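Furnstead's health inspector would like you to stop laminating the certificate

Mar 16, 2025
By Haoran Bai

Print this article | E-mail to a friend

Cuiping Zou has been head of food safety for the city of Furnstead for long enough that people cross the street when they see her coming. Restaurant people, mostly. "My dentist does it too," she says. "He has a cousin with a noodle shop."

We met at the health office on Varma Street, in a room with a humming refrigerator that holds samples and, on the bottom shelf, her lunch. She says the two have never been mixed up. I didn't have any of the lunch.

The reason for the visit is the new grading system, which starts in May. Every kitchen in the city will get a score out of 100, posted at the door. Until now, places that passed got a certificate and places that failed got a letter, and the public saw neither unless the owner felt like sharing.

"They all laminated the certificate," Zou says. "I have seen one from an owner who had been dead for years. Beautiful lamination." 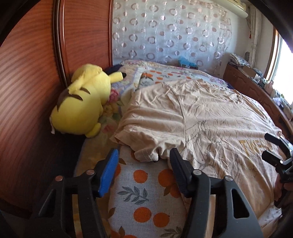
Her office made 1,645 visits last year with three inspectors, one of whom is Zou herself, who still goes out on Fridays. The budget for a fourth has been "under review" since before the present mayor. She makes the quotation marks with her fingers and then looks sorry she did.

The restaurants are not thrilled. Slamet Wibisono, who runs the Keven Grill near the bus station, told me by phone that a number on the door tells a customer nothing. "I could lose points for a cracked tile. Who eats off the tile?"

Zou has heard about the tile. "Slamet's tile has been cracked through four of my visits," she says. "At this point I know it better than I know him. A new one costs less than the phone calls."

She does give him part of the argument. A cracked tile and a warm chicken are different problems, and the first draft of the score sheet treated them nearly alike. The city council sent it back after more than 200 written comments came in, a few of them polite. In the current version, temperature and handwashing carry most of the weight, and floors are worth very little.

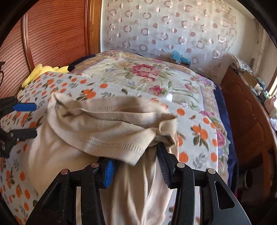 "I don't do surprise parties either"

Visits will still be unannounced – in theory. In practice, Zou says, word reaches the far end of the street before she has found a parking spot. Her deputy, Muchen Guo, once walked into a bakery and was greeted by name by a baker he had never met.

I asked what she looks at first.

"The hand sink. If there is a bag of onions in it, we are going to be there a while."

A kitchen that scores badly can ask for a second visit after ten days. The first one is free and any after that has a fee, still to be set. Scores will also go up on Trallirel, the city's online records page, which was working on the day I tried it.

Does she eat out?

"Of course. I have four places."

Would she name them?

"No," she says, and goes to get her lunch.

Comments (3)

Suqin Peng: My mother's shop has passed every year and she is still terrified of this woman. Can someone say if the fee applies to take-out only?

tileguy: I would fix it for free just to end this.

Dora K.: Went looking for the scores on Trallirel and only found dog licenses. I suppose they start in May.

Contact the newsroom | Copyright 2025 | Back to top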